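Skendale Dialect Recipes – README

Version 2

What is in this collection

Skendale Dialect Recipes holds 719 short recipes, written down as people in the Skendale valley say them. Each recipe has the dialect text and a plain English version. Most are for bread, soups and preserved fruit.

The recipes come from 114 households in the villages of Udmont and Gesen. I visited the kitchens with a notebook and wrote each recipe by hand, then read it back to the cook. Spelling follows the Mustonen word list where a word is in it.
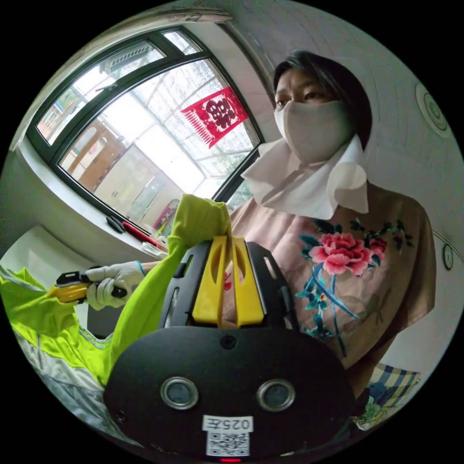
Where a word is missing from the list, I kept the spelling the cook preferred. This means the same word can appear in two forms – please do not correct them before you count words.

Files

recipes.csv – one recipe per line, with village and season
words.csv – up to 900 dialect words with their meanings
notes.txt – my remarks on doubtful readings

Known problems

1. Amounts are often not exact. "A good hand" of flour is left as it was said.
2. Gesen has many more soups than Udmont, as I went there in October.
3. The column "season" is empty for bread.

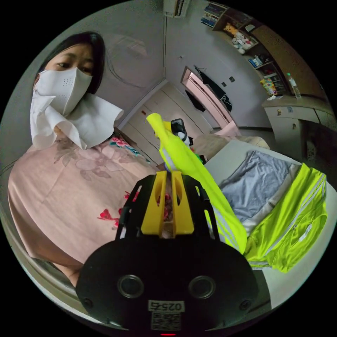
4. Some fruit names mean different plants in the two villages. See notes.txt.

Use

You may use the texts for study and teaching. Please name the collection and the village. For printing a whole recipe in a book, write to me first.

Contact: Man-lok Shek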